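Residents > Valderrama House > Governance > Minutes

Print this page | E-mail this page

VALDERRAMA HOUSE RESIDENTS' ASSOCIATION
Minutes of the October Meeting

The meeting was called to order at 7:05 p.m. in the ground floor lounge. Aníbal Betancur presided. Doğukan Kocabaş recorded the minutes. A quorum was present.

1. Minutes of the previous meeting

The minutes were approved with one correction. Under item 4, the second-floor dryer was reported as out of service. The entry should refer to the third-floor dryer.

2. Financial report

The opening balance was $2,694. Payments for the period were $190 to Adenard for replacement of the lobby door closer and $155 for printing and postage. No income was received. The closing balance was $2,349. The report was accepted as read.
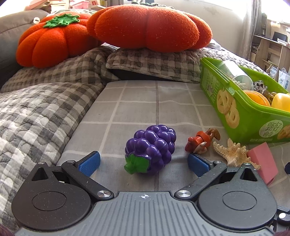 3. Laundry room

Mr. Betancur reported that the Olleo machines on the third floor have been repaired under the service agreement. The management office has declined to extend laundry hours past 10 p.m. on account of noise in the units directly below. A resident of the fourth floor asked whether the hours could be extended on weekends only. Mr. Betancur will put the question to the office in writing.

Residents are reminded that items left in machines for more than 30 minutes after the end of a cycle may be moved to the folding table. Items must not be placed on the floor.

4. Linen exchange and furnished guest room

The present linen contract ends with the current lease year. Two proposals were received, one from Bulari and one from Adenard. Both include delivery every other week. The Bulari proposal covers the guest room at no added charge, and the Adenard proposal does not.

Discussion followed on whether residents should be able to choose between plain and patterned bedding. Mr. Kocabaş noted that plain white sheets are easily mixed up when several households fold at the same table.

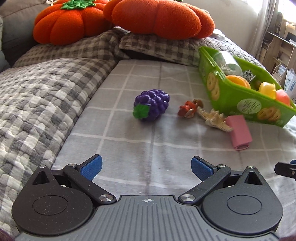 The members then considered the draft rules for the linen exchange. Under the draft, each household would receive two fitted sheets and two flat sheets per bed, to be returned in the bag supplied. Several members favored a light gray sheet with a white grid of thin lines, as shown here, over the solid colors offered in the Bulari catalog. Mr. Betancur asked that any pattern selected be available in both twin and full sizes. It was also asked whether households using their own bedding could opt out of the fee, and the draft will be amended to permit this.

Motion: To accept the Bulari proposal for one year, subject to written confirmation of sizes and of the opt-out. Moved, seconded and carried, with one abstention.

5. Bicycle storage

Untagged bicycles remain in the rear corridor and obstruct the exit. Tags are available at the front desk. The management office will post a notice before any bicycle is removed. The request for a second wall rack was tabled until a price is obtained.

6. Other business

A resident asked that the lounge heating be turned on before evening meetings. The request was referred to the management office.

There being no further business, the meeting was adjourned at 8:20 p.m.

Respectfully submitted,
Doğukan Kocabaş, Recording Secretary

Last updated: October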